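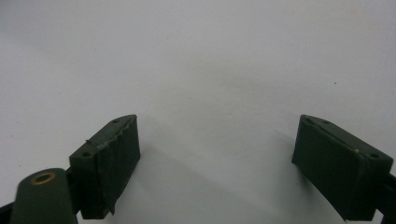
3. Daily start at the teaching table

This section is for packing staff who now spend part of the shift teaching the Boros cell by hand. Before August all returns boxes were emptied at the line. Now each person works up to 4 hours with the grippers, and the line rota is changed to match.

3.1 Check the fingers
1. Open both grippers fully, with nothing between the fingers.
2. Look at the pad on each finger. Small wrinkles are permitted. If an edge is frayed or hangs below the block, write it in the pad book and tell Teresa Hegarty.
3. Close and open 11 times, slowly.

Caution: do not cut loose threads while you hold the gripper.

3.2 Prepare the box
4. Put the box on the white sheet, open side to you.
5. Fill it with crumpled paper and card scraps, and place the red balls.

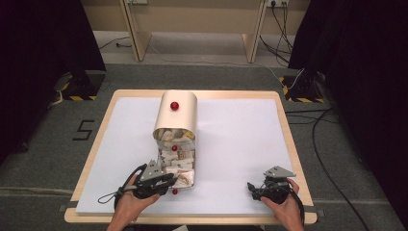
6. Keep the cables away from your wrists and from the table corner – a pulled cable spoils the recording.
7. Work at your normal speed. The robot learns your movement, also the bad habits.

Note: recordings are not used to measure staff. Senan Mulligan keeps them under the table number only, without names.

3.3 Pause and change over
8. Stop when your hands are tired. You do not need to ask the shift leader.
9. Put both grippers down before you step over cables on the floor.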